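Contre la petite notice du matin

J'écris ça vite, entre deux trains, et je m'excuse d'avance pour le décousu. Ça fait des semaines que ça me travaille. Depuis novembre en fait, depuis que la paroisse de Tullell a décidé de « moderniser » la lecture du synaxaire.

Pour ceux qui ne pratiquent pas : le synaxaire, c'est le recueil des vies de saints, jour après jour. On le lit aux matines, après la sixième ode du canon. Enfin, on devrait. Dans beaucoup d'endroits on le saute, ou on le lit à la fin, pendant que les gens cherchent leurs manteaux. Chez nous on le lisait encore. Mal, souvent. Avec des noms de villes écorchés, des empereurs confondus. Mais en entier.

Maintenant on lit la notice. 90 mots. C'est le format de l'application Toltura, que la moitié de la paroisse a sur son téléphone, et comme c'est pratique, on a fini par lire à l'église ce que chacun a déjà lu dans le bus. Un saint, une date, une vertu, une petite prière. Suivant.

Je suis contre. Voilà. Je vais essayer de dire pourquoi.

## Ce qui saute en premier

Quand on coupe une vie de saint, on coupe toujours au même endroit. On garde la naissance pieuse, la vocation, la mort. On enlève le milieu. Les années où il ne se passe rien, les disputes avec l'higoumène, la maladie, le monastère quitté puis retrouvé. Les histoires d'âne et de puits.

Prenez Marie l'Égyptienne. Dans la version courte : pécheresse, convertie, ermite, sainte. Quatre mots et c'est plié. Dans le texte long, celui qu'on lit en Carême, il y a Zosime. Un vieux moine qui se croit arrivé au bout de la perfection et qui se retrouve à courir derrière une ombre dans le désert. Tout passe par lui, son orgueil, sa peur, son manteau qu'il jette pour qu'elle se couvre. Et puis le lion qui creuse la tombe parce que le vieux n'en a plus la force.

Enlevez Zosime, il reste une fiche. Je ne vois pas qui une fiche peut aider à se repentir.

Même chose pour Syméon le stylite. « Il vécut sur une colonne. » Bon. Les enfants rient, et ils ont raison, c'est drôle dit comme ça. Il faut Théodoret pour voir les foules en bas, les plaideurs, les tribus qui se bousculent pour une bénédiction, l'homme là-haut qui rend des jugements l'après-midi. La colonne devient une place publique. Pas drôle du tout, ou autrement.

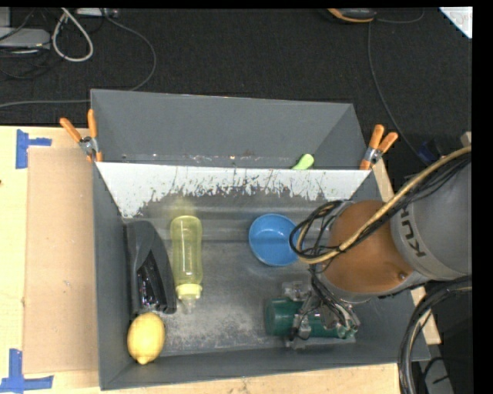
On me répond : les gens n'écoutent pas. C'est vrai. Moi non plus, pas toujours. Il est sept heures et demie du matin, on est debout, il fait froid, le lecteur avale ses mots. On pense au café. Mais on pense aussi au café pendant les psaumes, et personne n'a proposé de résumer les psaumes. Quoique. Il ne faut peut-être pas donner d'idées.

Et puis il y a l'écoute qui se fait par en dessous. Je serais incapable de vous réciter une seule de ces vies. Pourtant j'ai des morceaux. Le corbeau qui apporte un pain entier au lieu d'une moitié, parce qu'Antoine est venu voir Paul. La corbeille tressée et défaite. Je ne sais plus quand je les ai entendus, un matin de distraction sûrement. Ils sont restés. Aucune notice ne m'a jamais laissé un pain de corbeau.

## L'objection sérieuse

Il y en a une autre, plus gênante. Les vies longues sont pleines de choses douteuses. Des dragons. Des chiffres impossibles. Des bourreaux tous pareils, des discours copiés d'un martyr à l'autre. Et pire que ça : des pages haineuses, contre les juifs en particulier, qu'on ne peut pas lire dans une église comme si de rien n'était. Là-dessus je ne discute pas. Ça se coupe, et ça s'explique à ceux qui demandent.

Mais les dragons ? L'édition Stoyanova, celle que nous avions au pupitre, 202 pages pour le seul mois de janvier, mettait les passages légendaires en plus petit, avec une note sobre en bas. Le lecteur choisissait. Certains lisaient le dragon avec un plaisir évident. On savait tous à quoi s'en tenir, on n'est pas idiots. Le fidèle du dixième siècle non plus, je crois, n'était pas idiot.

La notice, elle, supprime le dragon et garde le ton. C'est le contraire qu'il faudrait ! Elle vous dit « il brilla par son humilité » avec l'aplomb d'un rapport de stage. Je trouve ça bien moins crédible qu'un dragon. Un dragon, au moins, quelqu'un l'a raconté à quelqu'un.

## Le temps, toujours le temps

L'argument de la durée maintenant. On gagne environ 30 minutes, m'a-t-on dit. J'ai du mal à le croire, la plupart des vies se lisent en bien moins que ça, sauf les grandes. Mais admettons. On gagne ce temps pour en faire quoi ? Commencer la liturgie plus tôt, finir plus tôt. Je veux bien que ce soit important pour les familles avec des petits, et je ne me moque pas, j'ai connu. Seulement les petits dorment ou courent, pendant le synaxaire comme pendant le reste. C'était même le moment où ils se taisaient, à cause des lions.

Au monastère de Wodusico, où je vais quand je peux, on lit la vie du jour au réfectoire, le repas entier, sans presser. On mange sa soupe avec les quarante martyrs dans le lac gelé. C'est une drôle d'expérience, la soupe a un autre gout. Je ne demande pas qu'une paroisse de ville vive comme des moines. On a des agapes, cependant. On a un repas après l'office, assez long, assez bruyant. On pourrait y lire. Dix minutes, en mangeant. Je l'ai proposé. Silence poli, puis on a parlé du chauffage.

Je ne suis pas contre l'application, je précise, elle est même sur mon téléphone. Pour savoir qui on fête, pour le jeûne, poisson ou pas poisson, très bien. Elle donne le calendrier ancien et le nouveau côte à côte, ça évite des coups de fil. C'est un aide-mémoire. Mais pour qu'il y ait aide il faut qu'il y ait mémoire, et si on n'entend plus jamais le texte, la notice ne rapelle plus rien.

Le saint dont on retient seulement la vertu devient interchangeable. Essayez : prenez cinq notices de moines palestiniens et échangez les noms. J'ai fait l'essai avec ma sœur, elle n'a rien vu, et elle chante au chœur depuis toujours. Or ces gens n'avaient rien d'interchangeable. L'un était bègue, l'autre colérique, un troisième fuyait ses propres disciples. L'Église les a gardés un par un, avec leurs jours à eux. Ce n'était pas pour remplir les cases.

Donc ma demande, puisqu'il en faut une. Qu'on remette le gros livre au pupitre. Qu'on lise en entier au moins une vie par semaine, la nôtre, la locale, ou celle du dimanche, peu importe. Que le lecteur la prépare la veille, à voix haute chez lui, les noms de villes surtout. Et les autres jours, la notice, si vraiment on y tient.

Le livre est dans l'armoire de la sacristie, sous les nappes. J'ai vérifié. Il manque juste le signet.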